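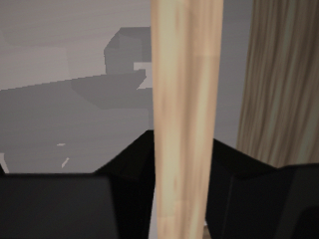 What does Clutura do?

We find contestants, judges and studio audiences for television competition shows, and we look after them until the credits roll. If you have ever watched a stranger cry over a layer cake at nine in the evening, there is a fair chance we booked the stranger.

## How we got into this

Clutura started as a two-desk office over a dry cleaner, with one client and a phone that rang mainly for the dry cleaner. The client was a regional talent show called Citel, which needed 41 acts by October and had signed up a ventriloquist. We filled the other 40 slots. Several of the acts could sing. One sang through a blackout in the second heat, and the producers liked it so much they asked whether we could arrange another.

Citel ran for three seasons. We're still proud of it, although the trophy we were promised went to the lighting department.

## What we do now

- **Contestant casting.** Open calls, street casting, school halls, the occasional county fair. Our last open call brought in 941 applicants, and every one of them got a reply. Some replies were longer than others.
- **Judging panels.** A good panel needs one person who is kind and one who knows the subject. We have seen shows try to save money by combining the two, with mixed results.
- **Studio audiences.** We can seat 100 people for a pilot or 500 for a live final. They clap when asked and, on better nights, before.

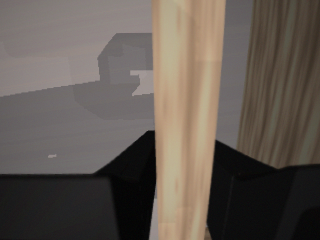 ## Shows you may have seen

*Weltitz* is the one people bring up at parties. Teams of amateur choirs are locked into a rehearsal schedule with a conductor who doesn't share their taste, and the audience votes for whichever side it feels sorrier for. We cast all of it, including the conductors.

*Hutsuliak* is a folk dance contest with a smaller following and much louder mail. We once placed a judge who gave the same score to every act for an entire series. Viewers called this lazy. The judge called it a philosophy and was invited back.

We also work on pilots that never air. There are plenty, and our contracts don't let us name them, so please picture something with celebrities and a swimming pool.

## How we treat people

Applicants hear from us whether they get through or not. Contestants are told what the show is before they sign, in plain words, and they get a ride home after they lose. We don't hand over private stories that an applicant has asked us to keep out of the edit. This has cost us a job or two – we sleep fine.

We charge applicants nothing. Anyone asking for a fee in our name is not us, and we'd like to hear about it.

## Getting in touch

Producers can use the contact form and should mention the shoot dates, the size of the cast and whether animals are involved. Would-be contestants should check the open calls page, which we update every Tuesday, usually after lunch. Please don't audition over the phone. The dry cleaner is still downstairs and has asked us to pass that on.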